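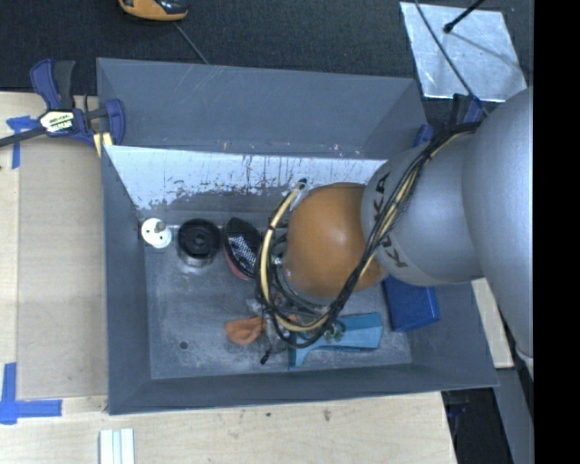 KUKA arm over the clamped bin, mixed objects on the floor of it.

How to run a bin clearing trial (Greson method)
Mar 25, 2019, notes by Sreekumar Gounder

Quick write-up so people stop asking me in the corridor. Covers one thing: getting a clearing rate for a grasp planner out of a cluttered bin, in a way you can compare with last month's. Assumes the arm is calibrated and you know where the e-stop is. If not, go and do that first.

What you need
Arm, gripper, bin, clamps, blue tape.
Object set. Ours is Geltia, mixed household stuff.
Greson checked out and built. Use the main branch, the December one has the old bin model in it.
A notebook. Paper.

1. Fix the bin
Clamp it to the table. Do it before you calibrate anything to it. An unclamped bin creeps every time the fingers brush a wall and by the end of a session your wall model is rubbish. Push it by hand, hard. If it shifts, tighten and push again.

Tape marks on the tabletop are for lining up. Don't peel them off becuase they look messy. If you move one, write down that you moved it.

2. Cables
Jog the wrist through the full range before you start, slowly, last joint especially. Watch the loop. It needs enough slack to turn and not so much that it hangs into the bin and drags things about. Check the air line as well while you're there. Re-tie if needed.

3. Teach the bin
Touch the tip to the floor near each corner, four points, then one in the middle. Greson fits a plane. If the residual is over 3 mm do it again, you probably caught a scuff or leaned on the table.

Then the walls. They slope, so two heights per wall. Don't skip this. Most of our early protective stops were the wrist hitting a wall the planner thought was vertical.

4. Load the objects
Tip them in from a box. No arranging. No nudging the awkward one out of the corner, everyone does it and it ruins the numbers. Things flat against a wall or jammed in a corner are the hard cases and we want them.

Take a background scan of the empty bin before you tip. Forgot? Empty it, scan, tip again.

5. Run
Start the logger first, then the planner. Set speed to 80 percent. Full speed is fine for the arm but light objects skid when the fingers touch down.

One attempt = approach, close, lift, check. Score it like this:
Success: object out of the bin and released in the drop area.
Drop: lifted, then lost before release.
Miss: nothing lifted.
Abort: planner gave up or arm stopped.

Two objects out in one lift is one success, with a note. We argued over that for ages, Mohandas Alva won, leave it.

Stop when the bin is empty or after five fails in a row. Log what's left and where. "Blue thing, right wall" is enough.

6. What we got
169 attempts over the full set of runs, 106 successes. So just under 63 percent. Not brilliant. The Conneely baseline on the same objects was lower but was run before the walls were taught properly, so please don't quote the two side by side yet. Needs a rerun.

Where it fails: shiny or see-through surfaces (depth holes, planner aims at nothing), and anything leaning on a wall. For the wall cases the planner finds a decent grasp and then throws it out on collision. Adding a small wrist tilt before the collision check got some of these back. That's the main change in this version, option is wall_tilt in the config, off by default. Turn it on.

Centre of the bin, matt objects, spaced out: hardly any trouble.

7. Common problems
Arm stops on first approach. Floor plane is stale. Redo step 3.
Planner keeps going for the same spot. Usually a reflection off the bin floor. Change the lighting, rescan the background.
Fingers close early. Check the air pressure, then the close height.
Logger file empty. You started it second, didn't you. Run's gone, start over.

8. After
Park the arm high, clear of the bin. Objects back in the box. Copy the logs to the Flustudero share, in a folder with your initials and run number, and please no spaces in the name. Leave the clamps on.

Still to write: teh segmentation settings. Ask Mohandas in the meantime.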